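Chapter 9
Produce Display and Basket Selection

9.1 Scope

Sloped bins are the usual fixture for loose vegetables in a small store. Each row sits higher than the one behind the customer's hand, so stock at the back remains visible when the front is partly sold. The chapter covers bin layout, facing direction and the transfer of single items to a hand basket. Packaged goods are treated in Chapter 10.

Two terms are used throughout. The lip is the raised front edge of a bin. The face is the side of the product turned toward the aisle — for napa cabbage, normally the stalk base.

Long items such as bitter melon are laid side by side. Carrots may be piled at mixed angles, tops left on. Heavy heads are lifted from the base and lowered into the basket before smaller items are added.

The Ratley layout, used in the exercises, places 2 bin types per customer reach. Wike's revision of January keeps this rule but changes the order of the bins.

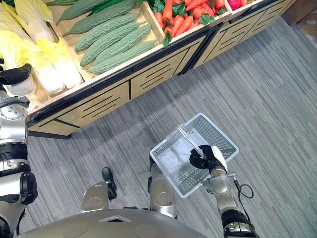
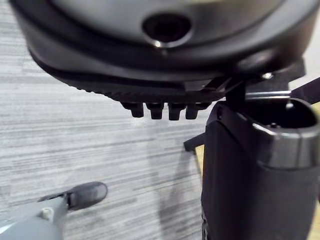
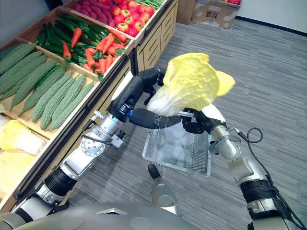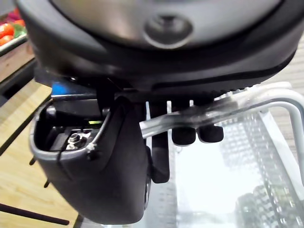 Erkcombe, 3 August 2023

Before reading further, sketch a shelf known to you and mark the lip and face of each bin. Section 9.2 begins with napa cabbage.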